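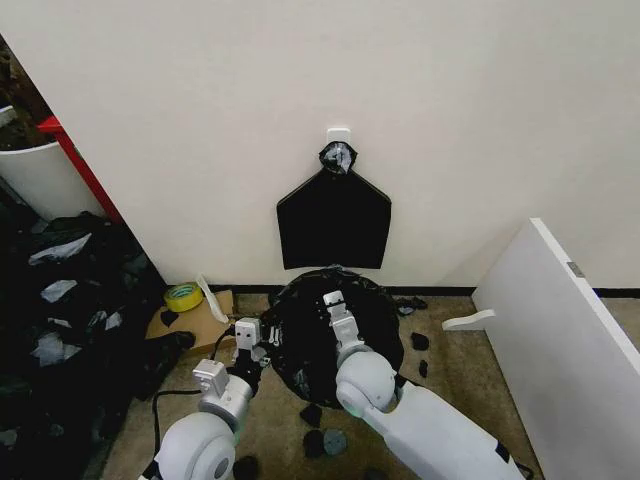
Second-term report to the Bretetti Fund
Sutter Sixth Form Robotics Club
Prepared by Halima Ekwueme, club lead

Dear all,

You asked for two pages, plain language and no adjectives. I have managed the first two.

What we said we would do

Our application promised that by the end of this term the students would have taught a two-armed robot to tidy the floor of a room: open a rubbish bag, put the litter in it, and leave the bag fit to be tied. We chose it because the students said it was the job they would most like somebody else to do. Eleven of them have stuck with it, which is two more than started.

Where we are

The robot finds the rim of an open bag with its left gripper and holds on. The right gripper goes into the middle and pushes the plastic outwards until there is a mouth wide enough to drop something into. This is now dependable enough that we let visitors watch. Of 298 recorded attempts since the half-term break, 139 ended with the bag open and still in one piece. Most of the remainder ended with the bag shut. A smaller number ended with two bags, in a manner of speaking.

Picking up scraps is further behind. Small dark pieces on beige carpet are easy to see and awkward to pinch, and the fingers are happier with things that have a bit of height to them. Paper is coming along well. Thin plastic is not, and the students have started a sweepstake on which week it will. I have declined to enter.

Tying the bag has not been attempted. In the application I described it as "a stretch goal". I would now like to describe it as next year.

What changed from the plan

We had meant to use the Dilix software for the whole job, recording students as they steered the arms and letting the program learn from that. We still do, but the first batch of recordings was close to useless. Every student opened a bag differently, and one of them did it by shaking, which the robot copied with real commitment. Since then we have had a written method, half a page long, agreed after an argument that took up most of a Wednesday:

Left hand takes the nearest rim and stays there.
Right hand goes to the middle, fingers closed.
Open the fingers, press out towards the far side, lift.
No shaking.

After the method came in we recorded 524 fresh demonstrations and threw away the old ones. Results improved within a fortnight. The students took this as a triumph for machine learning. I took it as a triumph for writing things down, and we have agreed to differ.

The Juvano scheduling boards you paid for have been less of a success. They work, but the club meets in one room with one robot, and a list on the door does the same job. I would rather tell you now than have you find them in the cupboard. If you are content, we would pass them to the electronics group, who have asked twice.

Money

Spending is within budget on everything except bin bags. We allowed for two rolls. The line now stands at £60, and I can defend every penny of it. Cheap bags tear at the rim and thick ones spring shut, so the students tried several sorts before settling on one. Replacement finger pads came in under the estimate, mainly as a result of the no-shaking rule.

What the students have got out of it

Three of the Year 12s had never written any code before September and now correct mine. Two have chosen engineering courses on the strength of the project. One has decided against engineering, also on the strength of the project, and tells me she is grateful to have found out early. She still comes every week and is by some distance the best at steering the arms.

Next term

Scraps first, thin plastic included. Then the whole job from start to finish, with a person stepping in only for the knot. We will hold an open evening in April, to which you are warmly invited from six o'clock — please wear shoes you can stand about in, as the robot does not hurry.

We need one decision from you before then, on the Juvano boards. A yes by email will do.

Halima Ekwueme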